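## 4. Reporting Rules for Simulated Wrist-View Evaluation

This section sets out the rules we followed when reporting results from simulated manipulation trials, and which we propose as a minimum for other groups working with wrist-view policies. Section 3 covered how the tasks were chosen. The rules here concern what must be fixed before a trial starts, what counts as a trial, and what has to be written down when one ends.

### 4.1 Scope

The rules apply to policies that receive images from a viewpoint attached to the wrist or hand of a simulated arm, alone or together with other views. They don't cover policies that act on full simulator state. They were drafted for the Verness task set and then applied without changes to the Badlow set, which has different furniture models and a different controller. We have not tested them on mobile bases or on hands with more than two fingers.

### 4.2 Fixing the start state

A trial begins from a declared start state. The declaration has to include the joint positions of the arm, the opening of the gripper, the pose of every movable object, the light settings, and the random seed. If any of these is drawn from a distribution, the distribution and its limits are reported, and the drawn value is stored with the trial.

Gripper opening deserves its own line in the declaration. In the first round of Verness trials it was left to the controller's default, and two versions of the controller had different defaults. The success rates from those two versions were compared for several weeks before the difference was found. We discarded the first round and ran it again.

The start state must be declared for the wrist view as well as for the arm. Given the arm pose and the mounting offset, the view can in principle be computed, but mounting offsets are often changed during development and the change is easy to lose. We require one stored image per task, rendered at the declared start state with the same settings used in the trials. A reader who rebuilds the task can compare images first and look into numbers only if the images disagree.

### 4.3 Views with little content

Wrist views often contain few features that a policy or a reader can use to tell position. Large parts may be filled by a single surface, and the hand itself takes up a good share of the remaining area. Figure 4 gives a case in which both fingers are open with nothing between them, and the surroundings amount to a pale wooden panel and a plain brown surface with no visible shadows cast on it.
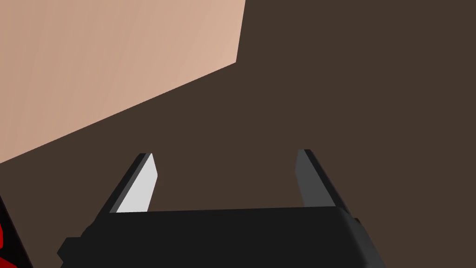
Deng objected to an early draft of this rule, arguing that low-content views should be kept out of the reported set altogether, on the grounds that a policy can't be blamed for failing when it has been given nothing to work with. The objection went further than the single case: if a benchmark includes such views, Deng wrote, then part of what it measures is how well the policy guesses, and two policies with the same skill may be ranked by luck.

We kept the views in. A deployed arm will meet them, and removing them after the fact gives authors a choice that they can use, knowingly or otherwise, to raise their own numbers. We did accept the second part of the objection. Trials that start from a low-content view are now reported in a separate row of the results table as well as in the total, and the test for low content has to be stated in advance. Ours is a threshold on local image contrast, computed after masking out the hand. Other tests are acceptable if they are run by script and do not depend on the outcome of the trial.

**Figure 4.** Simulated gripper view with open fingers, a wooden panel, and a plain brown surface. The light gray inner pad of one finger is the brightest part of the hand. Rendered image.

The lighting in a view of this kind needs to be reported too. With flat, even light and no cast shadows, a common cue for the distance between a finger and a surface is missing. A policy trained with shadows turned on may behave differently when they are turned off, and the reverse is also possible. We make no general claim about the size of the effect. The rule is only that the shadow setting is listed for training and for evaluation, in the same table, so that a mismatch can be seen without searching the code.

The appearance of the hand should be held fixed within a comparison. Finger pads, housings, and any visible parts of the wrist are seen in a large share of training images, and a policy may come to depend on their shading. When authors change the color of a pad or swap a housing model partway through a study, the affected trials are to be listed by run number. Randomizing the hand's appearance during training is allowed and should be described like any other randomization.

### 4.4 Number of trials and stopping

Each policy is run for 2,000 trials per task set, divided evenly across its tasks. Both the Verness and Badlow sets have 20 tasks. The number is fixed before the first trial. Authors with less computing time may use a smaller number, provided that it is stated in advance and is the same for every policy in the table.

Stopping early is not allowed, whether results look good or bad. If a run stops because of a hardware or software fault, it is restarted from the last complete trial with the stored seed list. The restart is noted. We had 7 restarts across all the runs reported in Section 5, and they are marked there.

A trial ends when the success test is met, when the time limit is reached, or when a safety limit is crossed. The three outcomes are reported separately. Combining the last two into a single failure count hides a difference that matters to anyone who plans to move the policy to a real arm. A policy that runs out of time with the hand held still and a policy that drives the fingers into a work surface have both failed, but only one of them is likely to damage something.

### 4.5 Success tests

The success test is written as code and published with the results. It reads simulator state and doesn't use the wrist image. Tests that depend on a person viewing a rendered clip may be reported as an addition but can't replace the scripted test.

For grasping tasks, the test must require contact at both fingers and a minimum lift held for a stated time. Finger closure alone is insufficient. Several of our early policies learned to close on an object's edge, push it against a wall, and hold it there, and under a closure test these trials passed. The lift height and hold time we used are listed with the task definitions in the appendix.

For placing tasks, the fingers must be open and clear of the object when the test is applied. The Tamanholm protocol, which we used as a starting point, applies the test at the moment of release. We moved it later, after objects placed near an edge were found to tip and fall within a short time of being let go. The delay is a task setting and is reported with the others.

### 4.6 Safety limits in simulation

Simulated arms don't break, and limits are often left off to speed up training. We allow this during training. During evaluation, three limits are always on: joint torque, hand speed near a surface, and penetration depth between the fingers and any fixed object. The last is specific to simulation. It catches cases where the contact solver allows a finger to pass partly into a surface and the policy gains from it.

Limits are set from the data sheet of the arm being modeled. Where the model doesn't match a real product, authors choose values and give them. A crossed limit ends the trial at once. Earlier drafts permitted a short grace period for torque, and this was removed when we found that the length of the grace period changed the order of the top policies on the Badlow set.

### 4.7 What is stored

For every trial we store the following:

- the start state and seed
- the policy version and controller version
- wrist images at the policy's input rate, before any cropping or color change
- commanded and measured joint positions
- gripper opening, commanded and measured
- contact events with time stamps
- the outcome and, if a limit was crossed, which one

Images are stored before processing because crops and color changes are part of the policy, and a reader may want to apply different ones. Storage cost is the usual complaint. For groups that can't keep every image, we accept the first and last image of each trial plus the full image sequence for all trials that end on a safety limit.

Logs are written by the simulator process and not by the policy process. In our own work a policy crash once removed the end of a log, and the trial was counted as a timeout. Separating the two processes fixed this.

### 4.8 Changes after results are known

Any change to a task, a limit, or a success test after the first full run requires a new version number for the task set, and results under different version numbers don't appear in the same column. Small corrections are treated the same way as large ones. We considered a list of exempt changes, such as fixing a texture or renaming an object, and dropped it when a texture fix moved the success rate on one drawer task by more than the gap between the two best policies.

Version 2 of the Verness set is used for all results in Section 5. Version 1 results are kept in the appendix for reference and shouldn't be cited for comparison.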